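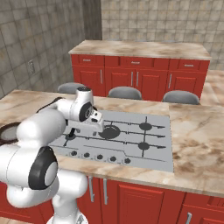

Reading time: 1 minute

Plitbridge Baseball Club is an amateur side from the market town of Plitbridge, and one of the older clubs still playing the game in its part of the country. It began as a works team at the Stirner bakery, whose staff had taken up the sport over their summer dinner hours and grown rather fond of it.

Home games are played at Trakotby Road, a friendly, slightly lopsided ground with a short left field and a long, patient slope towards the river. The record attendance is 2,054, set in a cup tie that went to 13 innings and finished — much to the delight of those who had stayed — with a home win on a bunt.
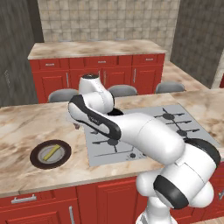 The covered stand on the first-base side was added a few years later and paid for largely by Michailidis, a local coach firm that still carries the team to away games. Crowds these days are a good deal smaller, though the opening match in April is always well attended, and some 3,297 people came through the gate over the whole of the last full season.

The club plays in cream shirts with a brown trim, a nod to its bakery days, and its supporters are known as the Crusts.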